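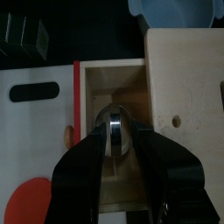 **Pushpa Pal**

Lonen, 29 January 2022

The toy maker Hagedorn will start selling a wooden play box called Rodow in April. It is a small painted box for young children, with round wooden knobs to hold, an opening to reach into and slots to post things through. It is meant for a table or the floor.

The first batch was lent to nurseries and playgroups last year, and 262 of them sent back a form. Most asked for more things to put inside. Hagedorn has since added a bag of loose pieces, and says any cup or sheet of paper from the cupboard will do as well. 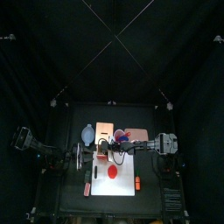

Dagný Lund said the children at her nursery cared more about the posting than the colours, and that she would have liked a second slot on the side. A side slot is planned for a later version.

The paint comes in red and white – the inside is left bare wood. 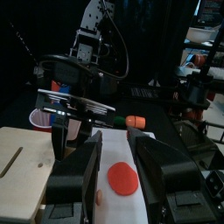

*Slot and round hole in the wooden top, with a red cup behind.*

Hagedorn's workshop in Lonen can make up to 800 boxes before the summer. Orders from nurseries will be filled first and the shops after that.

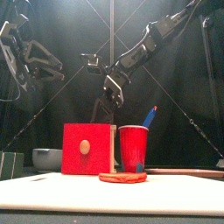 Spare knobs will be sold in packs of 5 – they fit the lent boxes too, so those need not be sent back. Questions about orders go to Henrik Ehlers at the Lonen office.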